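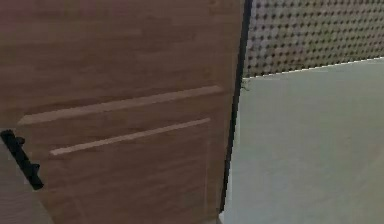 Olbridge kitchens to keep their doors, for now

Olbridge residents who have spent the spring wondering whether their kitchen cupboards were legal can go back to worrying about the roof. The town council voted Sunday evening to drop a proposed rule that would have required a permit for replacing cabinet doors in homes more than 40 years old.

The rule was one line in a long update to the town's renovation code, and it might have slid through unread if Ghazala Ghauri had not gone to the permit desk in April to ask about a fence. She came home with a form for her kitchen and a fee schedule starting at $100.

"I still don't know about the fence," Ghauri told the council.

Council member Kamran Awan, who drafted the update, said the line was meant to cover built-in cabinets in the old mill houses on the Nilgate side of town, a few of which still have their original woodwork. As written, it covered any door on any cabinet, including the one under the bathroom sink. Awan called this "broader than intended."

Speakers from the floor had plenty of questions. Sofia Katsaros, who runs a small cabinet shop on Moodley Street, asked if taking a door off to paint it and putting it back would count as replacement. The town attorney said he would look into it. She asked if it would matter what color. He said he would look into that too.

Nighat Tanoli was the lone speaker in favor. She said a neighbor had thrown out a perfectly good set of oak doors last year and that somebody ought to have stopped him.

The vote to strike the line was 4 to 3. The rest of the update passed without discussion, including a new section on gutters that several people in the hallway afterward admitted they had not read.

Fence permits are handled Tuesday mornings.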